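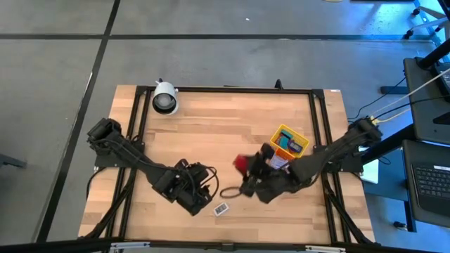

**Slide 1 - title**

Good afternoon. My name is Obaidul Munasinghe and I will speak for 30 minutes about baskets, small goods and the table where we sort them. Please keep your questions in your mind until slide 6, I have left time there.

(Wait until the people at the back are seated. Check the microphone.)

**Slide 2 - where I come from**

- I work in the store room of Grernasura. We pack small household orders for three shops, the biggest is Drulow.
- Every order gets one basket. The basket is the order. If a thing lies outside the basket, for us it does not exist yet.
- Last October we had over 3000 baskets in one month. Before, a normal month was 700.

(Say the two numbers slowly. Do not read the whole slide.)

**Slide 3 - the basket**

We use small open baskets with mesh walls. I want to explain this choice, because many people ask me for boxes with lids.

- You can look in from the top and also through the side.
- Yellow is easy to find on a wood surface. We tried a beige one from Arancibia and people put things next to it.
- Small is good. In a big basket people throw, in a small basket people place.

(Pass the sample basket to the first row. Get it back before slide 5!)

**Slide 4 - the table**

- Light wood top. Dark cards and cables are easy to see on it, and white cards a little less. I will come back to the cards.
- The basket stands right of the center. The free wood is for the things which still wait.
- Flat things go in first, lying down. Packages with a big label go last, so the label can be read without digging.
- Small red things, for example caps and clips, are taken one at a time. They roll away more than you think.

**Slide 5 - cards and tags**

This was our weak point. A loose card on the table can belong to any order. Our rule now: when the basket leaves, the table has no card on it. If one is still there, the basket comes back.

At Jornden they staple the card to the basket. I have seen it and it works, but I don't like staples near soft packages. Maybe somebody here has a better idea - please tell me after.

**Slide 6 - questions**

Possible questions:

- "How long for one basket?" It depends on the order. Don't promise a number.
- "Who washes the baskets?" The Friday shift, with warm water and a soft brush.
- "Can we visit?" Yes, mornings only. Write to me first.

(Thank the organizers. Collect the sample cards from the chairs.)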